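Why train a two-handed kitchen policy in simulation first?

Posted in Robotics and Automation, 2019-03-08

I've been reading the Lilau write-up with my daughter, who wants to build robots someday (she is at the stage where everything gets taken apart), and we're both stuck on the same part. They say they mixed 313 rendered demonstrations with only 9 from the real arms, and that the mix did better than the real ones alone. How can a pretend kitchen teach a robot anything about a real one? I'd have thought the hands would just learn to be good at the pretend one. We'd be grateful for any explanation that doesn't need too much math! 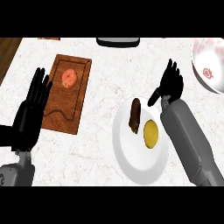 Faraji Nzioka
Member since December

Welcome to you both, and what a nice thing to be reading together! The short version is that the rendered demos teach the general shape of the job, and the real ones fix up the details. Take a counter with a cutting board, a plate and a bowl on it, and a hand at either side. In a simulator like Fidside you can slide the board over, turn it a little, change the stone of the counter or the light, and record the task again, all before lunch. After enough of that, the policy stops caring what the marble looks like and pays attention to where the food and the dishes are in relation to the fingers. Then it needs only a few real runs to learn how the actual motors lag and how things slip.

If I remember the table correctly, it was 70 percent success with the mix, on tasks where both hands had to work. You're right to be suspicious, though. Simulated contact is still poor, and soft food is the worst of it. Look at the section on grasp failures, where they're quite frank.

Inelach

Because real demos are expensive. That's all it is.

Sang

I'd add to what Faraji wrote that they ran only 2 real kitchens, so I would be careful about how far the result carries. We tried the same recipe with our own arms and got nowhere until we matched the camera position in the simulator to the real one. After that it picked up nicely. Tell your daughter to start with one hand and one object, and to keep a notebook!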